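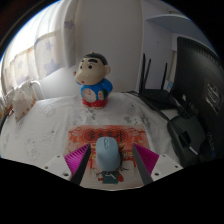 Either side of a mouse: a Breremine gripper waits to close.

HOMEWORK FOR THE HAND

A sixth-form club in Skurkolness is teaching a robot to tidy a desk. First the students have to pick up everything themselves, slowly, with pink fingers.

There is a rule at the Breremine robotics club that you may not say "grab". You may say grasp, close, take or lift. Grabbing is what the first years do, and you can tell from the recordings, which show a hand diving at an object like a gull after a chip. A robot that learns from gulls will behave like one. The club found this out in March, when its arm removed a stapler from a desk with such conviction that the desk came too.

The arm lives in a store room behind the design and technology block, bolted to a bench that is bolted to the floor. It's a modest thing, second-hand, with a shoulder that clicks. It doesn't go anywhere, and for most of the school year it doesn't do much either. The work that matters goes home in rucksacks, in the form of a gripper on a handle with a wide-angle camera watching the fingers. You hold it, you squeeze, you pick something up and you put it down where it ought to be. Then you do it again, and later the arm tries to do what you did.

The club has 2 of these grippers and 23 members, and the sign-out sheet on the store room door is consequently the most bitterly contested document in the school. Names are crossed out and rewritten. One entry has been laminated.

All of this is for the Vidmar Challenge, a regional contest for schools that sets one household job a year and lets the entrants get on with it. Last year's was laying a table. This year's is clearing a desk: a mouse, a pen, a mug and one item of the judges' choosing, each to be lifted and set down on a marked tray. The rules run to nineteen pages and define "mug" twice. The final is in May 2019, in a sports hall at Fistonach, whose own team has won it three times running and whose minibus has a roof box with the dates painted on.

Breremine has never won it. Breremine's best finish was fourth, in a year when five schools entered, and the fifth had brought the wrong plug.

What the club has this time is a theory. The theory is that everyone else practises in a classroom, on a grey table under strip lights, and that a robot raised on grey tables goes to pieces when it meets a pattern. Judges like patterns. Two years ago they put a checked tea towel under the cutlery and four robots out of six refused to acknowledge the fork.

So Breremine went domestic. Members were told to record at home, on whatever surface the family used, without tidying up first. The second part went down well. The first took some negotiating. Parents who had been promised a quiet hour of homework found a teenager standing over the dining table with what one mother described to me as "a litter picker with opinions", moving the same teaspoon from left to right until supper was late.

The recordings are watched on a Thursdayish sort of schedule, whenever the good projector is free, and they make surprisingly decent company. You get to know people's houses. One boy's desk has a bowl of keys that belong to no known lock. Another member works on an ironing board, which wobbles, and there has been a long argument over whether the wobble is a valuable contribution or a nuisance. I sat through an evening of this on a plastic chair, eating somebody's crisps, and found I had strong views on the ironing board by the end.

My favourite set had a mouse on a red and cream mat, printed all over with clouds and buildings and black Chinese characters, laid on a white tablecloth that has its own flowers. A cartoon boy with thick black eyebrows and a clock in his stomach stands behind it. There's a router with its antennas up, and the back of a large monitor taking up most of the right-hand side. If you were a judge wanting to upset a robot, you could hardly lay it out better. The club was delighted. Somebody asked for it to be played again.

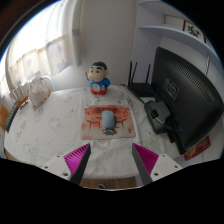
The mouse is the hard one, it was explained to me more than once, by people who clearly felt I wasn't giving it enough respect. A pen is thin and a mug has a handle. A mouse is a pebble. It's smooth, it slopes away on both sides, and if you close the fingers a touch too high it squirts out from under them and goes off across the table. Close too low and you take the mat with you. The right height is a narrow band that every student can find by feel after an evening's practice and none of them can put into words, and that, when you think about it, is the whole argument for doing it this way. You can't write the instruction down, so you hand over a lot of examples and hope.

The number of examples, when I visited, stood at 2,270. It's chalked on the store room wall and updated with some ceremony. It used to be higher. In the spring the older members went back through the lot and threw out anything with a gull in it, along with every clip where the fingers arrived at the object from directly behind a sleeve, and a whole evening's work by one enthusiastic first year who had been holding the gripper upside down. He has taken it well. He is now in charge of labelling, and he's merciless.

The ribbed magenta inserts on the fingers have a history too. The first pair were black and so were the pads, and on the recordings the whole business merged into whatever dark thing was nearby. Someone's older sister suggested a colour not found in nature. There was a brief faction for lime green. It lost, on the grounds that the school's football bibs are lime green and the club did not want to be confused with sport.

How well does the arm learn? It depends which evening you come. On mine it took the pen nicely at the first attempt, and there was a murmur, and it put the pen on the tray with a small tap that sounded almost smug. It then approached the mug, stopped a hand's width short, and stayed there. We all waited. The shoulder clicked. A girl with a laptop on her knees said "it's thinking", and a boy beside her said it was not thinking, it had lost the handle, and after a minute or so it backed away from the mug with great courtesy and returned to where it had started.

The mouse went better than anyone expected. They had put it on a place mat with a map of the Lake District, borrowed from the staff room, and the arm came down over Ullswater, opened wide, straightened itself and closed. It lifted. The mouse stayed where it should be, between the fingers, swinging its cable slightly. Then the arm carried it past the tray and set it down very gently on the register.

They ran it 7 times before the building had to be locked. I was asked not to print the score, in case Fistonach takes the magazine. It was better than I would have managed with a handle and a pair of pink fingers. I know this because they let me try. I was told afterwards that my first go had been a grab, my second was usable, and my third would be kept if I'd sign the sheet.

There is some nervousness about the judges' choice, the fourth item, which won't be announced until the morning. The club has been guessing for weeks. A list on the wall runs from "stapler" through "satsuma" to "another smaller robot", and members have been quietly recording the likelier ones in their spare evenings. The satsuma sessions are said to be excellent. The stapler sessions have been watched by everybody, twice, with the desk in mind.

Transport is settled, at least. The arm will travel in the back of a parent's estate car, wrapped in a duvet, with its bench coming separately because it had been bolted down by someone who believed in bolts. The grippers are staying behind. They can't be used on the day under the rules, and in any case both are signed out for the whole of that week, one of them to the house with the ironing board.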